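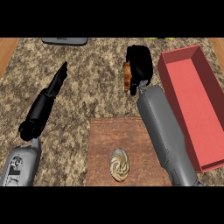

Countertop

A countertop (also counter, or in older British usage worktop) is a flat work surface in a kitchen, bathroom or shop, fixed at a height that suits most people badly. It is used for preparing food and, in most homes, for storing mail.

History

Early kitchens had tables. The fixed counter spread once cupboards began to be built in a row and something was needed to cover them. In the town of Jornden, the builder Urho Heinonen fitted 362 kitchens with one continuous top, a feature his brochure called "the unbroken plain." Buyers broke it at once with bread boxes.

Materials

Wood is warm to the touch and easy to repair, and its owners talk about oiling it more often than they oil it. Laminate is cheap and light and dislikes standing water at the seams. Granite is hard and takes heat well, but many kinds need sealing. Its speckled look is widely copied in other materials, partly for the way it hides crumbs, which then stay hidden for some time.

Marble stains when it meets lemon juice, wine or vinegar. Sellers call the result a patina. The writer Ladan Ghaffari, in her kitchen guide Flellard, calls it "a ring where the glass was."

Height and depth

Standard height in the United States is 36 inches, and the usual depth is a little over 2 feet. Manolis Pappas, a cabinetmaker in Sepúlveda, argued for years that counters should be built to the cook's elbow. He was tall, and the couple who bought his house were not.

Edges

The front edge may be square, rounded, beveled or shaped into an ogee, an S-shaped curve that costs extra and collects flour. A raised lip at the back, the backsplash, protects the wall. Older pattern books from Muritz list 180 edge shapes, many of them hard to tell apart without a ruler.

See also

Backsplash
Butcher block
Kitchen island
Sink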